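Pomwood bench notes, Citasdale
Ulloa pressing too hard on the boxes

Long one today, sorry. If you only want the upshot: don't run the sorting job on Ulloa until you've pulled the new start-up script, and keep your hands off the boxes while the arm is live. Yes, even if they're creeping. Especially if they're creeping.

We were on the ordinary job, picking things out of the bin and dropping them through the holes in the coloured boxes. First batch after lunch, and it was going nicely enough that I'd stopped watching properly and was filling in the log. Then there was a sort of creak and Yu-na said "oi" quite loudly. Ulloa had gone down on the yellow box with the fingers shut and was just leaning on it. No error on the screen, no beep. It leaned for a good couple of seconds, the top of the box dished in, and then it backed off and went for the next toy as if all was well.
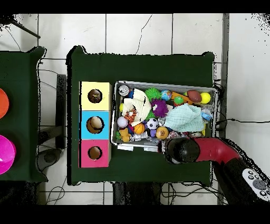 Page last changed: April 21, 2021, by Yu-na Do (spelling, and added the bit about the tape)

I hit stop at that point. A bit late, I know. I'd been standing on the wrong side of the table for the button and had to reach across the keyboard, so that's going on the list too.

The contact limit for this job is set at 30 newtons. When the force reading at the wrist goes over that on the way down, the arm is supposed to halt, open the fingers and come straight back up. We picked the number in February by pushing on spare boxes until we felt bad about them, and it had been fine ever since. We've done 400 drops on the current set of boxes and the worst we'd had was a scuff. So my first thought was that somebody (me) had changed the limit and not put it back. Checked. It was still 30.

Second thought was that the sensor had died. Yu-na got the luggage scale out of the drawer, we hooked it on the fingers and pulled, and the reading went up and down just as it should. The sensor was fine. I was rather hoping it would be the sensor, because we've got a spare and I could have gone home.

So we went through the log line by line with a pot of tea. I'll spare you most of it. The useful part is that when the arm was hanging in free air between the bin and the boxes, touching nothing at all, it was reporting a force of 11 newtons in the wrong direction. It thought something was tugging it gently downwards, the whole time. Take that off a real push and you can see the problem! For the reading to get to 30 the arm has to press with 41, and cardboard with a hole cut in it doesn't care for 41.

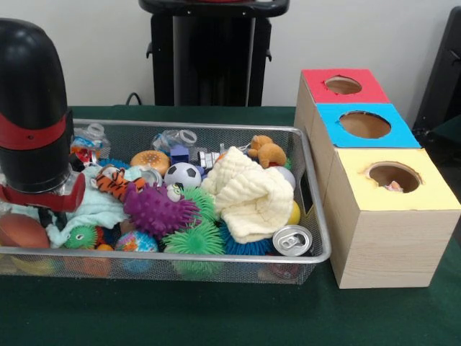 Next question was where the 11 had come from. Pamness (our control software, for anyone reading this who's new) zeroes the force reading at the start of every batch. It goes to a set pose, waits for the arm to settle, and calls whatever it feels there "nothing". The set pose is over the bin. I wrote that, ages ago, on the grounds that the arm has to go to the bin anyway and it saves a move. With the toys we had back then there was loads of clearance.

We've added things since. The soft stuff is the trouble — the cloths and the plush toys don't lie flat, and if you tip everything in and don't pat it down you get a hump. Yu-na ran the zeroing step on its own with a ruler held well out to one side and we watched the fingers come down and settle on top of the heap. Not hard. You'd never spot it from the desk. But the heap was holding up a bit of the wrist, and the software cheerfully called that zero. Lift off and you've got your offset, and it stays there for the whole batch.

We did it again with the pile patted down and the offset was gone. Pulled the pile back up into a hump, and there it was, not quite the same size as before but plainly there. I was so pleased I did a little dance. Then I remembered we'd have to look at every batch since the cloths went in.

It's only 3 batches that look off, by the way. I went back through the logs and looked at the free-air reading just after each start. The rest are as flat as you'd want. The bad ones are all from days when the toys had been tipped out for cleaning and put back in a hurry. 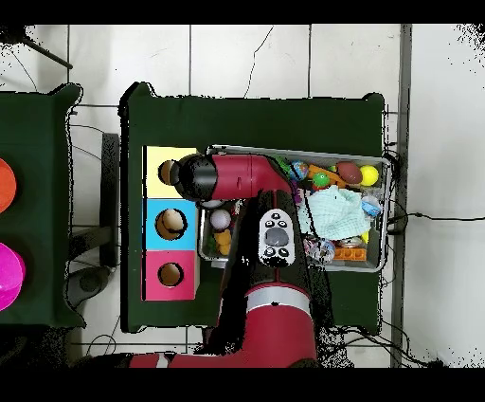
The other thing that went wrong is that the arm was trying to push down there in the first place. A drop should be: go over the hole, open, check the toy has gone, leave. The push only comes in if the check says the toy is stuck in the hole, and then it gives it a nudge with closed fingers. So why did it think something was stuck? The check uses the head camera, and it does it before the hand has moved out of the way. When the gripper is hovering over the yellow box it hides part of the hole, so what the check gets is a bit of hole and a lot of black gripper. The blue one next to it is in full view, with that egg-shaped thing sitting in it plain as day, and on the same run the software had no trouble at all telling me blue was occupied. For yellow it was guessing. It guessed "stuck" and went in for the nudge, and because of the offset the nudge was a shove.

Either fault on its own we'd probably have lived with for months. A wrong guess with a proper force limit is a light tap and a wasted few seconds. A bad zero with no nudge is nothing. I did wonder why the nudge count in the logs had been creeping up and I'd put it down to bigger toys. Should have looked.

Now the part I'm less chatty about. Shortly before the creak, Yu-na had her hand on the boxes. They'd been walking across the table a little with each drop and she was holding them square. She'd taken it away to write something down. The extra force wouldn't have broken anything on her, I think, but I don't want to be the one who finds out, and fingers between a gripper and the edge of a table are not something to be relaxed about. We both knew the rule. We'd got into the habit of ignoring it because the arm is slow and it's always stopped when it touched something. It stopped when it touched something because the zero was good!

So, what we've changed:

The zeroing pose is now out over bare table, nowhere near the toys, and higher up. Costs one extra move per batch. I can live with it.

After zeroing, the arm lifts a little and reads again. If the two readings don't agree it refuses to start and tells you why in words. Yu-na wrote the message and it's very polite.

The check on the hole happens after the hand has moved away to the side. I've only tried this by hand so far, stepping through it, and the yellow hole came out clear each time. It needs a proper batch.

The nudge is switched off altogether for now. If something's stuck, it's stuck, and the run stops and waits for a person.

Boxes get taped to the table. Low-tack tape, please, the green top marks if you use the brown stuff (ask me how I know). If they shift, press stop first and then move them.

The stop button is going on a longer lead so that it sits at the front corner, by whoever's watching. I've asked for the lead. Until it turns up, whoever has the button does nothing else, and that includes the log.
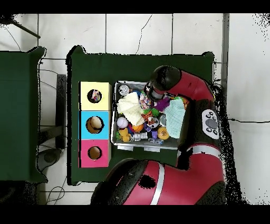

I haven't decided what to do with the data from the bad batches. The picks are fine, as far as I can see — the offset makes no odds when you're lifting a toy, we don't use the force reading for that part. It's only the drops that are suspect. Yu-na is for keeping the picks and binning the drops. I'd lean towards marking the lot and leaving them out until we've had a proper look, but she's usually right about this kind of thing and I may just give in. Please don't train on them in the meantime. I've put a note in the folder.

Also not sorted: whether the other jobs zero in the same place. The bowl job has its own script, and I had a quick look and couldn't work out what past me had been thinking. It calls the zeroing step twice, once with a comment saying "needed" and no more than that. I'll go through it tomorrow with a clear head.

The dished-in box has been pushed back into shape from underneath and I think it'll do. If it starts to sag again, there's flat-packed card behind the filing cabinet and the craft knife is in the top drawer, with the cap on, I hope.

Jobs for the next session: full batch with the new check, nudge still off. Then one batch with the toys deliberately heaped, to see the start-up refuse. Yu-na wants to do the heaping.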